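给水管道中的水锤：第三讲讲义

授课：Arne Strobel
本稿整理日期：2018年3月23日

上一讲我们讲完了恒定流的水头损失，大家已经会用能量方程来计算一段管道两端的压强差。在那里我们有一个假设，即流速不随时间改变。今天我们把这个假设去掉。去掉以后，有两样东西必须重新考虑：一样是水的惯性，另一样是水和管壁的弹性。请同学们把上一讲的符号表放在手边，本讲继续使用同样的符号，新增加的只有波速a、管壁厚度e、管材弹性模量E和关阀时间T。

一、现象

大多数人第一次遇到水锤是在家里。快速关上一个水龙头，墙里面传来“咚”的一声，有时候后面还跟着几声较轻的响。有人以为这是管道里有空气，也有人以为是水泵坏了。空气和水泵有时确实会发出声音，但是这种紧跟着关阀动作的声音，原因通常很简单：管道里原来有一段正在运动的水，现在要求它在很短的时间里停下来，它的动量要有去处。

在长的输水管道上，同样的现象听起来并不一定更响，但是后果要严重得多。可能的后果包括：法兰垫片被挤出，承插接口松动，支墩开裂，管道的高处出现真空，薄壁管被外部的大气压压扁。最后一种情况常常被初学者忘记，因为“水锤”这个词让人只想到压强升高。请大家从一开始就记住，压强升高以后会有压强降低，两者的幅度在理想情况下相等。

德语把它叫做Druckstoß，意思是“压力的撞击”；英语叫water hammer，中文的“水锤”和英语一致。有些中文教材写作“水击”，两个词的意思相同。本讲义统一写“水锤”，但是考虑到大家查阅文献的需要，检索时两个词都应该试一试。

二、一段水怎样停下来

设想一条水平的管道，上游接一个很大的水池，下游末端有一个阀门。管道里的水以流速v稳定地流动。为了简单，我们先不计摩擦。

现在阀门在一瞬间完全关闭。如果水是绝对不可压缩的，管壁又是绝对刚性的，那么整条管道里的水必须在同一瞬间停止，加速度为无穷大，压强也为无穷大。这当然不可能发生。真实的情况是，紧靠阀门的薄薄一层水先停下来，它被后面的水压缩，同时把管壁稍微撑开一点。这样就腾出了一点空间，后面一层水可以继续流动一个极短的时间，然后它也停下来，也被压缩。停止的状态就这样一层一层向上游传过去。传播的速度就是波速a。

注意，波在传播，水的质点并没有跟着波走很远。我在课堂上常用排队的人作比喻：队伍最前面的人忽然站住，后面的人一个接一个站住，“站住”这件事向后传得很快，而每个人只走了半步。这个比喻有一个缺点，人不会被弹回去，而水会。

一个完整的过程分成四个阶段，设管道长度为L：

第一阶段，从时刻零到L/a。增压波从阀门向水池传播。波经过的地方，流速为零，压强升高。波还没有到达的地方，一切照旧。

第二阶段，从L/a到2L/a。波到达水池时，整条管道里的水都静止，并且都处于高压。但是水池里的压强没有改变，于是管口处的压强不平衡，水开始向水池倒流，管道里的压强从上游端开始恢复到原来的值。这个恢复的波向阀门传播。

第三阶段，从2L/a到3L/a。恢复的波到达阀门。这时全管压强正常，但是全管的水都以流速v向水池方向运动。阀门是关着的，阀门处没有水可以补充，于是产生一个减压波，向上游传播。波经过的地方，流速又变为零，压强低于正常值。

第四阶段，从3L/a到4L/a。减压波到达水池，水池里的水流入管道，压强从上游端恢复正常，流速恢复为原来的方向。到4L/a时，全管的状态和关阀之前的一瞬间完全一样，然后过程重复。

在真实的管道里有摩擦，所以每重复一次，幅度就小一些，最后停止。墙里面那几声越来越轻的响，就是这个道理。

同学们经常在第三阶段出错。去年June的考试以后，我和Ingeborg Brandes一起看答卷，许多人正确地画出了第一和第二阶段，然后直接画了压强恢复正常的一条水平线。我的建议是，在画图的时候，每一个阶段都把流速和压强两条线同时画出来，上下放在一起。只画压强的人容易忘记水还在倒流。

三、压强升高多少

取紧靠波前的一小段水，在时间Δt里，波前走过的距离是aΔt。这一段水的质量是ρAaΔt，这里A是管道的过水面积，流速从v变为零。根据动量定理，作用在这段水上的多余的力乘以时间，等于动量的改变：

Δp · A · Δt = ρ · A · a · Δt · v

两边约去A和Δt，得到：

Δp = ρ · a · v

如果流速没有降到零，只是减少了Δv，那么用Δv代替v。这就是直接水锤的公式。它短得让人不放心，所以请检查一下单位：千克每立方米，乘以米每秒，再乘以米每秒，得到的是帕斯卡。

公式里没有管道长度，也没有管道直径。直径通过波速a间接地起作用，下一节会讲。长度完全不起作用，只要关阀足够快。长度决定的是“足够快”是多快，这在第五节讨论。

另外请注意，严格地说推导中波前相对于水的速度应该是a+v，但是a比v大几百倍，所以忽略v是允许的。

四、波速

声音在无限大的水体中的传播速度由水的体积弹性模量K和密度ρ决定，等于K/ρ的平方根。在管道里，管壁也参加变形，所以波速比这个值小：

a = √(K/ρ) / √(1 + K·D / (E·e))

D是管道内径，e是壁厚，E是管材的弹性模量。分母里的这个比值可以这样理解：K大表示水硬，E大表示管壁硬；D/e大表示管子“又大又薄”，容易被撑开。管壁越容易撑开，波走得越慢，水锤压强也就越小。

取K = 2.1×10⁹ 帕，ρ = 1000 千克每立方米，无限水体中的波速为1449米每秒。对于钢管，E = 2.06×10¹¹ 帕，如果D/e = 26，代入后得到的波速取整为1290米每秒。本讲以后的算例都使用这个数值。

对于聚乙烯管，弹性模量小得多，同样的公式给出的波速只有钢管的几分之一。因此从水锤的角度看，塑料管有它的优点。但是我请大家不要马上得出结论，说塑料管总是更安全。塑料管的允许压强也低，而且它对反复的压强变化比较敏感，尤其是在温度较高的时候。选择管材时要把两边放在一起比较。

还有一点，水中如果含有少量没有溶解的气体，波速会显著下降，少到体积的百分之一以下也有明显的影响。所以现场测量的波速常常低于计算值。设计时我们一般不利用这个有利的影响，因为气体的含量没有人能够保证。

五、关阀时间

增压波从阀门走到水池再返回，需要的时间是：

T₀ = 2L / a

这个时间叫做相长，有的书上叫临界时间。如果关阀时间T小于或等于T₀，那么在减压的反射波回到阀门之前，阀门已经关完，阀门处的压强达到直接水锤的全部数值，这与瞬间关闭没有区别。如果T大于T₀，反射波在关阀的过程中已经回来，抵消了一部分升高的压强，这叫间接水锤。

对于间接水锤，如果T比T₀大很多，可以把水看作一根刚性的水柱，并假定流速随时间均匀地减小，得到一个粗略的估计：

Δp ≈ ρ · L · v / T

这个式子里长度L出现了，波速a消失了。请和第三节的式子对照着看，它们描述的是两种极端的情况。在两者之间的区域，要用特征线法计算，那是第五讲的内容。

六、算例：Jutham的输水支管

下面的算例取自Jutham的一条钢制输水支管，资料由Reinhold Kuhlmann整理，我作了简化。管道长度为197米，上游接高位水池，下游末端是一个手动阀门，管内流速为每秒三米。这个流速对于给水管道是偏高的，平时的设计不会这样取，但是冲洗管道的时候可以达到。

先算相长：

T₀ = 2 × 197 / 1290 = 0.305 秒

如果阀门在0.305秒以内关闭，就发生直接水锤：

Δp = 1000 × 1290 × 3 = 3.87×10⁶ 帕，即3.87兆帕

换算成水柱高度，接近395米。这是在原有压强上面额外增加的部分，还没有加上静水压强。普通的给水管道不是为这样的压强设计的。

当然，一个人用手轮不可能在0.305秒之内关闭这样的阀门。但是如果是带手柄的四分之一转阀门，例如小口径的球阀或者蝶阀，那么很快就可以扳到底，时间可能已经与相长是同一个量级。所以阀门的型式在这里比操作人员的力气更重要。

现在设关阀时间为40秒，用刚性水柱的估计：

Δp ≈ 1000 × 197 × 3 / 40 = 14775 帕

即不到0.015兆帕，相当于大约一米半水柱。与上面的结果相比，小了二百多倍。代价只是站在那里多转一会儿手轮。

但是上面的估计有一个隐藏的条件，就是流速均匀地减小。真实的闸阀做不到这一点。闸板从全开位置下降时，前面大部分行程对流量的影响很小，流量主要是在最后一小段行程里被切断的。因此，如果操作者在40秒里匀速地转动手轮，真正使水停下来的时间比40秒短得多。我们称之为有效关闭时间。对于闸阀，有的设计者取总时间的一小部分作为有效关闭时间；取多少，要看阀门的流量特性曲线，在没有曲线的时候宁可取得小一些。

由此得到一条操作规则，在Schwerdtfeger的阀门操作手册里也可以读到类似的话：关闭闸阀时，开始可以快，最后几圈必须慢。我在不少地方看见相反的做法，开始的时候很小心，到了快关完的时候用力一拧。这个习惯应该纠正。

七、减压与水柱分离

回到第二节的第三阶段。那里压强降低的幅度也是ρav。如果原来的压强不够大，按公式计算的压强会变成负的绝对压强，这对于水是没有意义的。当绝对压强降到水的汽化压强时，水开始汽化，管道里出现空腔，水柱断开，这叫水柱分离。

空腔本身并不危险，危险的是它重新合拢的时候。两段水柱相向运动，碰在一起，相当于又一次瞬间停止，产生的压强有时比第一次关阀的还要高。这种情况最常见于水泵突然停电以后的压水管道，以及管线上的局部高点。

所以我请大家画管道纵断面的时候，总是把最低压强线也画上去，看它在什么地方低于管道中心线。低得多的地方就要采取措施。Sieglinde Janssen在Rutia的管线报告里把这条线画成虚线，与管道中心线画在同一张图上，这个画法很清楚，我推荐大家采用。报告放在系里的书架上，借阅请登记。

八、防护措施

防护措施可以按照公式里的量来理解。Δp由ρ、a、Δv决定，密度我们不能改变，其余的都可以做一点文章。

降低流速。加大管径，流速就减小，水锤也成比例地减小。这是最可靠的办法，也是最贵的办法，一般只在设计的早期才能使用。加大管径以后水在管道里停留的时间变长，对饮用水的水质不利，这也要考虑。

延长关闭时间。用多圈的手轮阀门代替快速阀门，或者给电动执行机构设定较长的行程时间，也可以采用两段式关闭，先快后慢。

设置调压设施。调压塔相当于把水池搬到离阀门较近的地方，使反射波早一些回来，也就是使L变小。气压罐的作用类似，但是它占用的地方小，需要定期检查罐内的气量。

设置空气阀。在高点装空气阀，压强低于大气压时让空气进入，避免水柱分离。空气进去以后还要排出来，排得太快，同样会发生撞击，所以空气阀的排气口尺寸通常小于进气口。这是一个容易被忽视的细节。

设置安全阀。安全阀在压强超过设定值时放水。它对上升较慢的压强有效，对于非常陡的波前，弹簧来不及动作。因此安全阀可以作为补充，不宜作为唯一的措施。

对于家庭内部的管道，可以在快速关闭的用水器具旁边装小型的水锤消除器，里面是一个用活塞或膜片隔开的气室。安装位置要尽量靠近阀门，装在离阀门很远的地方效果就差了。

还有一项措施经常不写在书里，就是固定管道。压强波在每一个弯头处都产生不平衡的力，管卡太松，管道就会撞击墙壁，很多所谓水锤的声音其实是管卡的声音。加固管卡不能减小压强，但是能减小磨损和噪声。

九、阀门型式的补充说明

前面几次提到阀门的型式，这里集中写几句，供没有学过管道附件的同学参考。

闸阀：闸板垂直于水流方向移动，全开时阻力小，适合全开或全关，不适合长时间用于调节流量。关闭需要多圈，不过有效关闭时间短。

截止阀：阀瓣沿着阀座的中心线移动，阻力较大，调节性能较好。安装时有方向要求，阀体上有箭头。

蝶阀：蝶板绕轴转动四分之一圈。结构紧凑，口径较大时常配蜗轮减速箱，减速箱的用处之一就是不让人关得太快。

球阀：带孔的球体转动四分之一圈，全开时阻力很小，关闭很快。直接水锤的例子，十有八九是球阀。

止回阀：靠水流本身动作，没有人操作它，所以也没有人能让它慢一点。旋启式止回阀在水已经开始倒流之后才关上，会造成很大的冲击。水泵出口宜选用带缓冲装置的型式。

在读管路图的时候，请先找到每一个可以快速关闭的地方，再从那里沿着管道往上游走，一直走到第一个自由水面或者较大的容器，这段距离就是公式中的L。Calum Halliday在习题课上会带大家在几张图上练习这个步骤。请带铅笔和比例尺，计算器可以不带。

十、符号表（本讲新增）

a　波速，米每秒
e　管壁厚度，米
E　管材弹性模量，帕
K　水的体积弹性模量，帕
T　关阀时间，秒
T₀　相长，秒
Δp　水锤压强，帕

勘误：上一讲讲义的符号表中，局部阻力系数的单位一栏误写为“米”，它是没有单位的量，请自行改正。 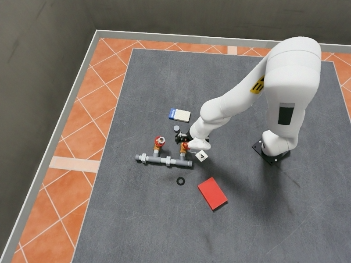
图1　带阀门的灰色管路组件（计算机渲染图）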